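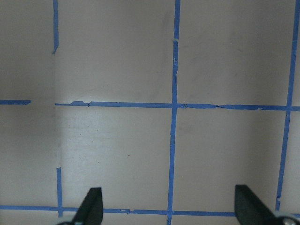 4. Marking and checking the work grid

This section covers the taped grid on the work surface of the Clerkell bench cell. Read Section 3 (Safe access) first. Do not carry out any step in this section while the arm is enabled.

The grid is a visual aid for people. It tells operators where parts go, and it gives the person teaching the arm a quick way to see whether a position has moved. It is not a safety boundary and it does not limit where the arm can travel. Travel limits are set in the controller only (see Section 6).

4.1 What you need

Blue painter's tape
Steel rule, 1000 mm
Plastic scraper
Lint-free cloth and the surface cleaner listed in Appendix B
Cell log

CAUTION: Do not use a metal blade on the surface. Scratches can be picked up by the wrist camera as false edges.

4.2 Before you start

1. Finish or cancel the running job. Do not pause it.
2. Move the arm to the park position.
3. Switch the controller to OFF and fit your own lock to the isolator. Each person working in the cell fits a separate lock.
4. Wait 20 seconds for the stored charge to drop.
5. Check that the gripper is empty. If a part is still held, follow Section 3.5 to release it.

WARNING: The Vamix gripper can close when air is restored. Keep hands clear of the fingers at all times, even with the arm locked out.

4.3 Checking tape that is already down

Check the grid at the start of each shift and after any cleaning.

1. Look along each line from one end to the other. Small wrinkles and nicks are acceptable if the tape is flat and both sides of the line can be followed.
2. Press down any raised end with a fingertip. If it lifts again, replace that strip. Curled ends can catch on a finger tip or a thin part.
3. Look for missing lengths. A line with a gap may stay in use only if the cells on both sides of the gap are not assigned to a job.
4. Look at the crossings. Torn or frayed tape at a crossing must be replaced if the crossing is used as a teaching point.
5. Check whether any line leans. Measure the cell width at both ends. If the two readings differ by more than 4 mm, lift the line and lay it again.
6. Write the result in the cell log, including "no fault found."

Note: Do not use a seam or color change in the surface in place of a tape line. Seams are not measured at installation and may not be square to the arm base.

4.4 Replacing a strip

1. Peel the old strip back slowly at a low angle. Remove leftover pieces with the plastic scraper.
2. Wipe the area and let it dry fully. Specks left under the tape will make it lift.
3. Measure from the datum corner, never from a neighboring strip. Measuring strip to strip adds up small errors across the surface.
4. Lay the strip in one length where you can. If you have to join, overlap the ends and keep the join away from a crossing.
5. Smooth the tape from the middle outward.
6. Trim the ends with scissors before laying. Do not tear tape by hand at a crossing.
7. Remove all tools, offcuts, and backing from the surface.

Note: Use one tape color for the grid. Other colors are reserved for reject areas and maintenance marks under the Zista site rules, where these apply.

4.5 Returning the cell to use

1. Check that everyone is out of the cell and that each person has removed their own lock.
2. Restore air, then power.
3. Select reduced speed and run the grid check program. The arm visits each taught crossing with the gripper open and stops above the surface.
4. At each stop, compare the finger tips with the crossing. Do this from outside the guard, using the wrist camera view.
5. If a crossing is off, find out whether the tape or the arm has moved before you change anything. Do not re-teach a point to match new tape.
6. When all points are accepted, sign the cell log and release the cell.

CAUTION: Lighting can wash out parts of the surface in the camera view. If a line is hard to see, adjust the lamp before you judge the position.

4.6 Replacement interval

Replace all tape after 1000 hours of operation, or at the July shutdown, whichever comes first. Replace it sooner if strips keep lifting. Cells fitted with the Vlček hard-coated surface may use printed lines in place of tape. See the supplement supplied with that surface.

Section 4 last revised 2021-04-16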